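Home | Tips | Paper & Books | Workshop | Ask Us

Caring for Old Handwritten Books at Home
Posted by Ifigeneia Koutsoukos in Paper & Books, 6/6/22 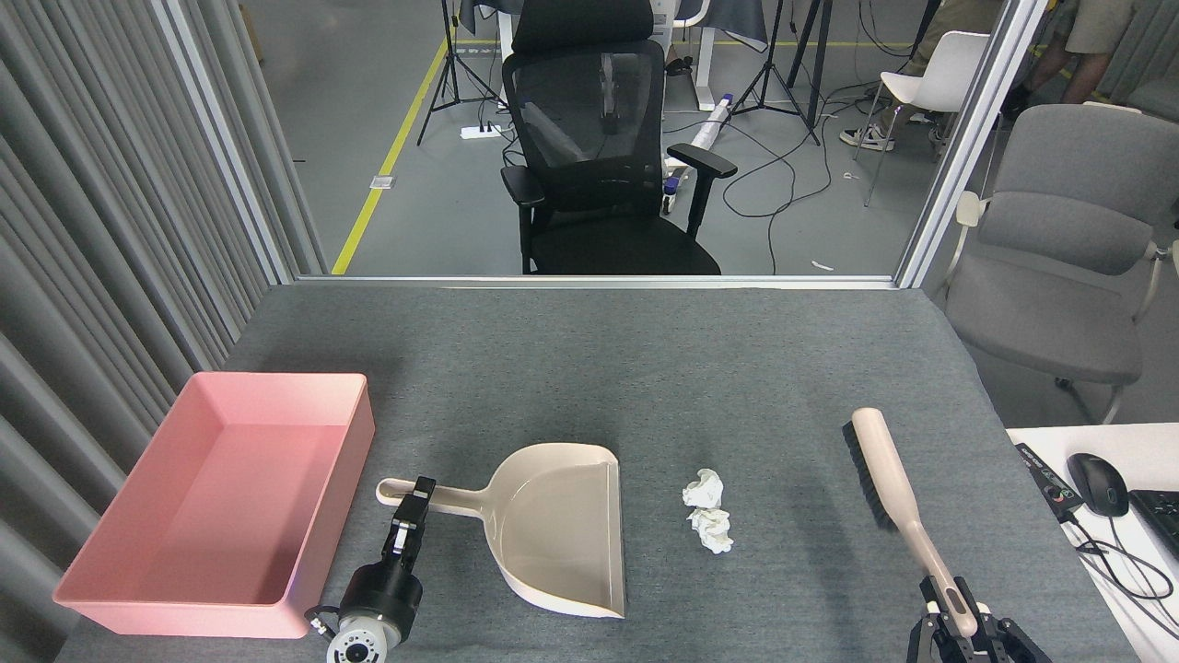
I love old manuscripts! My grandmother left me a small prayer book copied out by hand, 47 leaves in brown ink, and looking after it has taught me more about paper than any class I ever took. If you have a handwritten Quran, a family Bible with notes in the margins or a bundle of letters in a script you can't read yet, most of the day-to-day care is easy and quite enjoyable.

Wash your hands and dry them well before you start. Skip the cotton gloves for paper – they snag on torn edges and you can't feel what you're turning. Gloves do make sense for metal clasps and old photographs.

Never open a stiff book flat. Roll up two bath towels and rest a cover on each, so the book sits in a shallow V. Mine gets opened to a little over 70 degrees and no farther, and the spine has stopped creaking at me.

For loose dust, use a soft, wide artist's brush and work from the spine out toward the edge, a page at a time. Keep that brush for books only! If the ink or gold looks flaky, leave that page completely alone. Same goes for anything with fuzzy mold on it. Close it, bag it, and call a paper conservator.

Please don't use sticky tape on tears, even the kind sold for books. Slip a piece of acid-free tissue on each side of the torn leaf and close the cover gently. I buy mine in packs of 500 sheets from Cattaneo in Cerkcombe and share them with my sister (we still haven't reached the bottom of the first pack).

Store the book lying down in an acid-free box, on an inside wall, away from the radiator. Attics and basements are the worst spots in the house. I keep a cheap humidity gauge on the shelf and look at it whenever I walk past.

One more thing, and it's my favorite part – copy down every name, date and scribble you find inside the covers. Owners' notes, little prayers, a scribe's complaint about his cold fingers, all of it! Use a pencil and a separate notebook, and put the page number beside each one. My list is up to 4 owners so far, and I'm still working on the smudged line inside the back cover.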